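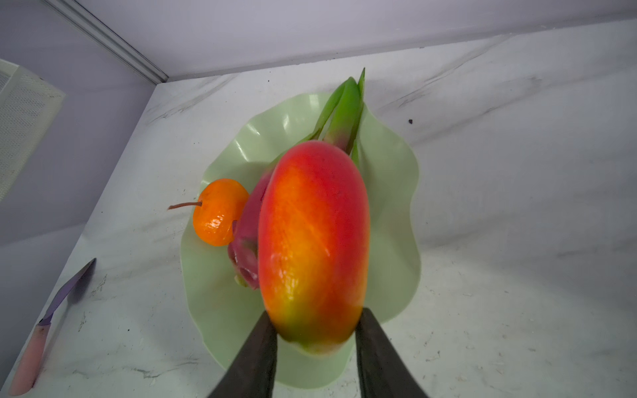 House rules for a robot arm at the fruit dish

I've been running small arms on a countertop for a while now, and people keep writing in to ask what my rules are. So here they are, cleaned up a little. Most of them came out of a long afternoon with my friend Dzintra Rimkutė, who used to write safety sheets for Sepp and has no patience for a rule you can't read in one breath (mine were a full page each when we started!).

Before you switch on

Wipe the counter. Crumbs and specks confuse cheap cameras more than you'd think, and a gritty surface makes round things roll in odd ways.

Walk your hand along every cable with the power off. I want slack at each joint and no loop hanging where a finger could catch it at full reach. If you have to wonder whether a loop is too low, tie it up.

Know where the stop button is without looking. Mine is on the left, at hip height, and it stays there. Dzintra made me practice with my eyes shut – I felt silly and I'd do it again.

Start with fruit that can take a knock. Play mangoes and mandarins cost very little, they don't bruise, and nobody has to eat the ones you dropped.

While it's running

Keep your hands off the counter while anything is moving. If a piece rolls, let it roll. Stop the arm first and then reach. I broke this one in August and got a pinched thumb, and I was only going after a lemon.

Work one piece at a time. Pick it up, clear the rim by a good couple of finger widths, move it, set it down, let go. My early runs skipped the "clear the rim" part and I chased dishes all over the counter. A wavy rim is the worst for this, with the high spots always sitting exactly where you want to come in. 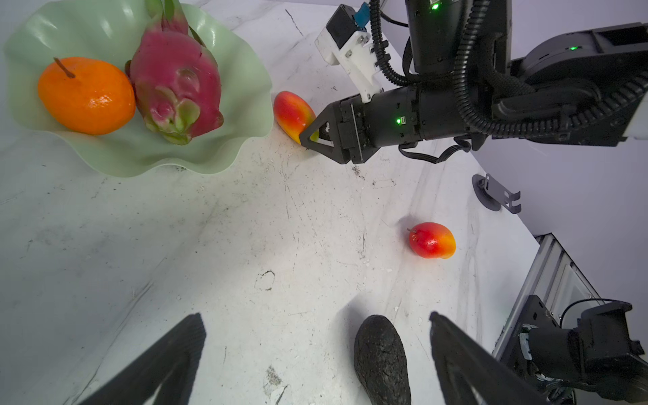 If two arms share a counter, decide who goes first and write it down on a card where everyone can see it. My card says the far arm moves, parks, and then the near one gets its turn. It's slower, sure. I still wouldn't let both of them into the same dish until you've run them separately for a good long time. I kept a log, and I got to 1,000 clean single-arm picks before I tried anything fancier.

Go slow near leafy or spiky things. Dragon fruit is my usual headache. Those green tips stick out well past the body, and a finger that's perfectly lined up for the middle will fold them over on the way in. Come in from the smooth side, or move its neighbor out first.

Grip gently. I start at the weakest setting that will hold the piece and go up one notch at a time. Edgars Paju at Plurnlow goes the other way, strong first and then down, and we've argued about it plenty. 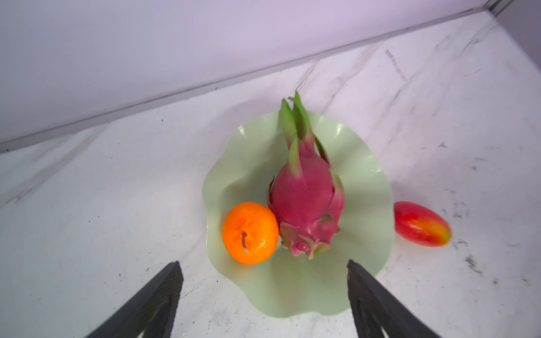 Open the fingers all the way before you back out, too. Half-open fingers hook on rims.

When you're done

Park the arm, cut the power, and then tidy up, in that order. Wipe the finger pads with a barely damp cloth. If you've been handling food you plan to eat, the pads need a proper wash and so does the fruit, and I keep a separate set of pads just for that.

Write down anything odd, even if it only happened once. A drop, a twitch, a funny noise from the wrist. My notebook is up to 908 lines and I do go back and read them.

Got a rule I've missed? Send it along, and tell me what size arm you run.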